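Search this site
Enter keywords
Go

Pernbridge workspace reopens after electrical and lighting refit

11 September 2019

The ground-floor workspace at Pernbridge has returned to use following a refit of its lighting and power supply. The work was carried out by Lellonier under a contract that also covers the two rooms on the floor above.

Fluorescent tubes have been kept as the main light source. Lellonier assessed a change to recessed panels but advised against cutting into the white paneled ceiling, and the tubes remain mounted on the surface of the planks. The brick wall was left bare – no conduit has been fixed to it – and the white wall unit with open compartments stays in place.
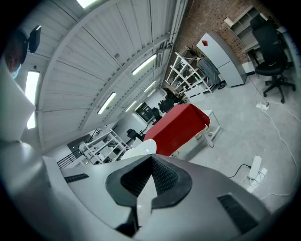
The room covers 158 square meters. Supply to the ground floor is now split across 16 circuits, each with its own breaker and label at the distribution board. The old board had no spare positions and could not be extended.

Fixed floor outlets are not part of this phase. Power at floor level is still taken from white power strips and an extension cord, laid on the speckled gray floor near the red-topped table. Users are asked not to connect one strip to another, and to keep cords clear of the casters on the office chairs.
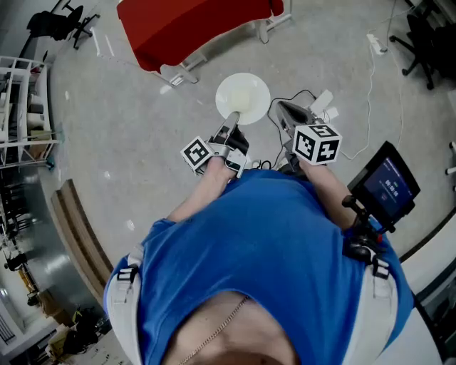 Reading time: 2 min

Floor outlets are scheduled for December, subject to a survey of the slab by Jonden. The survey will set the depth available for trunking – the current drawings allow 40 millimeters. The metal shelving will have to be emptied and moved for 5 working days while the channels are cut.

Bookings for the room are open again through the Pernbridge front desk.

Recent items
Ndung'u wing: revised access hours
Jonden appointed for slab and drainage surveys
Parking changes at the Pernbridge north entrance
Upper floor refit: outline schedule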